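Young Readers > Families > When somebody dies

What is a death notice?

By Khairul Tuhumury
2025-12-19

When a person dies, the family has to tell many people. They telephone the grandparents, the aunts and the best friends. But a person may also have old classmates, neighbours from another town, or people they worked with long ago. The family does not have all these phone numbers, so they write a short text and put it in the newspaper or on a website. This text is called a death notice. A longer one, which tells the story of the person's life, is called an obituary. You say it like this: oh-BIT-choo-erry.

What is written in it?

First comes the name. Then you can read when and where the person was born, and who is in the family. Often there is something about work, and about the things the person loved to do. At the end it says when the funeral is, or where people can send flowers.

Some words can be difficult:

"Late" does not mean that the person missed the bus. "The late Mr Sutanto" means that Mr Sutanto has died.

"Survived by" means that these people in the family are still living.

"Private service" means that only the family and the people they invite will come.

Who writes it?

Usually it is somebody in the family. Sometimes a funeral director helps. A funeral director is a person whose job is to arrange funerals. Hafiz Pattinasarany does this work in Sukenham, and he always asks the children also. "They remember other things than the adults," he told me. One girl wanted to write that her grandfather whistled to his hens, and so it was printed in the newspaper in November, between his school and his army years.

Why do people keep them?

In the library at Sukenham there are 3261 old notices in grey boxes. People come to look for their great-grandparents. From one notice you can learn the name of a village, or find a cousin you did not know about.

Can I write one too?

Yes. If somebody in your family has died, you can ask if you may add a sentence. You can also write your own text and keep it at home, in a drawer or in a book. It does not need to be long, and you may write about a pet in the same way. When my cat Skaletti died I wrote six lines, and my mother read them aloud at supper.
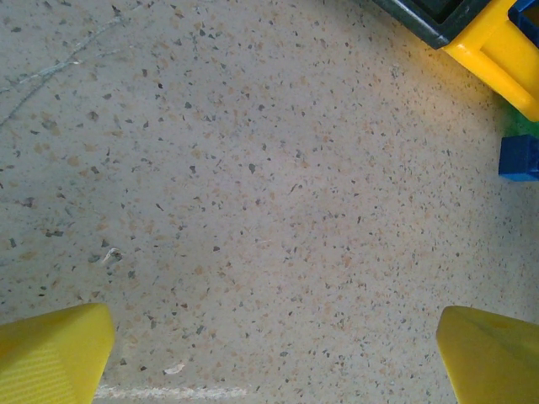 It is all right to feel sad while you write, and it is all right to stop and finish on another day. If you have questions, ask an adult you know well, at home or at school.

More in Families
What happens at a funeral?
Why do people wear black?
How to write a card to a friend who is sad
What is a will?

Contact Flaner Young Readers | © Flaner 2025 | Back to top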